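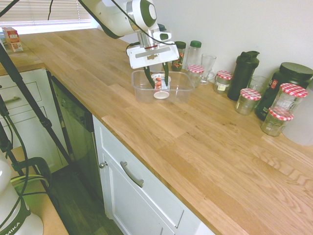
4. Setting up the grasp planner

This section gets Idudier from "the camera sees things" to "the arm picks the thing I asked for." It's the fun part of the setup, so take your time with it! You need a finished camera calibration (section 3) and a running arm driver.

4.1 Load the workspace

1. Start the planner and open the Workspace tab.
2. Choose New, type a name, and click Draw Surface. Trace the countertop a little inside its real edges.
3. Click Add Wall and trace the line where the counter meets the wall. The planner treats everything past it as solid.
4. Set Point Limit to 3000 for each object. Higher values give prettier shapes on screen, but the grasps hardly change.
5. Click Save. The status light in the corner turns green.

Note: Clear plastic and glass are hard on depth cameras. Turn on See-Through Mode for open boxes, tumblers and empty jars. It builds their shape from the color picture, and it works surprisingly well – Palesa Maluleke wrote it for the Fultville kitchen and it has been on by default there ever since.

4.2 Teach a container

1. Click the container in the live view. An outline appears.
2. Drag the outline to the rim, then drag the floor line down to the counter.
3. Tick Open Top. Without it the planner won't reach inside.
4. Set Wall Clearance, in millimeters. Start with 2 and go up if the fingers brush the sides.

Caution: Keep one hand near the stop button the first time you run any new container. A floor line set too low will drive the fingers into the counter.
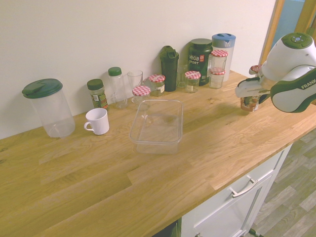
4.3 Run a test pick

1. Pick a target from the object list and click Preview. Play the ghost arm all the way through, including the retreat.
2. Set Speed to 60 percent and click Run.
3. If the planner reports "no path," move the tall neighbors apart and click Rescan. Stacked jars often come up as one object; use Split to separate them.
4. Once you like a grasp, click Keep. The planner will try it first next time, which is a real treat to watch.

Known issue: Split forgets its setting after a restart. Valentin Holzer has a fix in testing at Doltinberg.

Last updated Feb 6, 2026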